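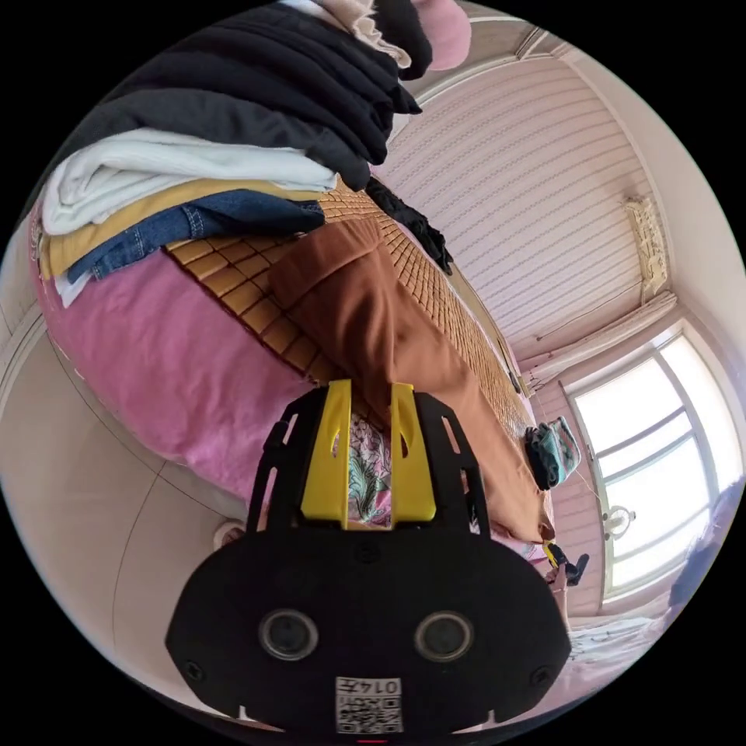

A hand-held gripper at the edge of a bed, with a stack of folded clothes at upper left.

Sabina Ranasinghe spends most of her working day looking at beds. She writes perception software at Druvulitz, where her team is trying to get a robot arm to put away laundry. The hard part comes before anything moves. The program has to decide where one garment stops and the next one begins.

A stack of clothes is a bad case for that. Mustard next to white is easy, and blue denim gives itself away by its stitching. Black on charcoal is another matter. Sleeves and hems spill over each other, and the software tends to see one large dark shirt with too many arms.

"It would pick up four things and report one," Ranasinghe says. "And it was very confident."

The training material comes from people using hand-held grippers in ordinary rooms. Each session is recorded through a wide lens that bends the walls and squeezes everything near the rim. The team used to flatten the pictures before training. Last September they stopped. Flattening threw away the outer part of the view, and that was often where the next garment was lying. The current model, called Joron, works on the round picture as it is.

Joron was trained on 642 sessions. Ranasinghe holds back 19 of them for testing and doesn't let anyone tune against those, herself included. Patterned surfaces still cause trouble. A woven mat with dark lines between its tiles offers hundreds of straight edges, and an early version took several of them for the hem of a towel. Her fix was to have the program compare neighboring moments in a recording. When the camera shifts, cloth lying on a mat moves a little differently from the mat below it.

Planning is handled by a separate program, Jara. It takes the outlines from Joron, picks a grasp point and checks that both fingers can reach it without pushing into the mattress. If Joron's confidence is low, Jara asks for another look from a new angle before it commits. The whole exchange takes 600 milliseconds, which Ranasinghe considers slow.

The two programs talk through a logging tool named Mirkis, and she says it has saved more time than either of them. It replays a failed grasp next to what the model believed at that moment. Before Mirkis, a bad grasp meant an afternoon of reading numbers.

Socks are next on her list. She has been putting them off.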